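Britier Robotics Club forum > Simulation > Student projects

Tilted room in the flat sim, help before Saturday

kirmizigul_k
Posting for our group (me, Anneliese Petersen and one other who has gone quiet). We're doing the mobile arm project in the sim, the flat with the window. Arm is meant to come up, gripper open, then reach toward the window side. Physics looks ok, joint plots ok. Camera views are mad though. Whole room leans over. Aslı Karabulut marks it on Saturday and I'd like it to not look drunk

oddsprocket
which cameras. need more than "mad"

kirmizigul_k
sorry. two of them, one looks over the white body and one sits low on the gripper. resetting the sim does nothing. Grabs, body view then gripper view:

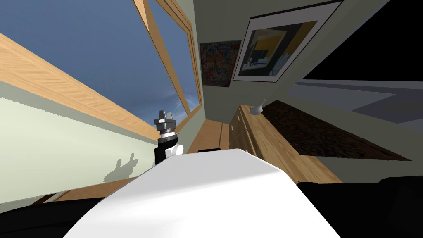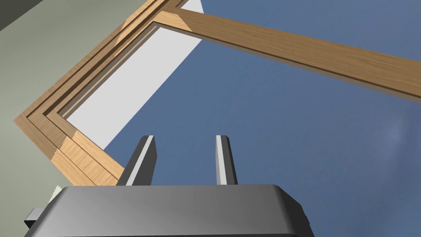 Reply 4
durer_dan
First one, your roll is off. Look at the walls. Second one I'm less bothered by, a camera down on the housing pointing up past the fingers is always going to give you steep window frame and not much else

oddsprocket
disagree, I'd check both. if the mount is wrong on one the same person probably typed the other. Kırmızıgül did you write the camera offsets in degrees? the Durer config wants radians. Had this myself in July, lost a whole evening to it

kirmizigul_k
anneliese did the offsets. asking her now

anneliese_p
hi yes it was me. body camera roll is 60. just 60. oh no

durer_dan
there you go lol

oddsprocket
60 radians. it'll wrap round to some random angle and the sim won't warn you. Convert it, or use the degrees flag if you're on the newer Elix build

tinplate
Before you change anything, do you even need it level? We left ours rolled last year. Policy doesn't care which way is up so long as it's the same in training and in the test run. You'll have to redo your 500 episodes if you move the camera now

oddsprocket
bad advice imo. Marker has to be able to read the videos. also if they ever compare with another group's runs it's useless

tinplate
it's not bad advice if it's two days to the deadline. How long does 500 take you

kirmizigul_k
on the lab machine, overnight. on my laptop forget it

durer_dan
Do 70 first and look at them. Don't queue the full lot and go to bed, we did 3,000 once with the lights off

tinplate
fine, 70 then. still think they could leave it

anneliese_p
another thing, is the shadow on the green wall in the first grab a problem? it's got both prongs, really dark. worried the detector thinks it's a second gripper

oddsprocket
could do. what are you detecting on, colour or depth

anneliese_p
colour only

oddsprocket
then soften the light or mask the wall. depth would ignore it but thats a bigger change, not for this week

durer_dan
I'd leave the shadow in tbh. real rooms have them. Put a line in the report saying you noticed

kirmizigul_k
Ok plan. Roll to radians, check the gripper cam numbers as well, run 70, look at every one, then the full set overnight if they're ok. Shadow stays unless the detector falls over

tinplate
keep a copy of the old config!! don't overwrite it

anneliese_p
done, saved as offsets_old. gripper cam was in radians already btw so only the one was wrong

durer_dan
told you

kirmizigul_k
yes yes. 70 queued, will post the result tonight after nine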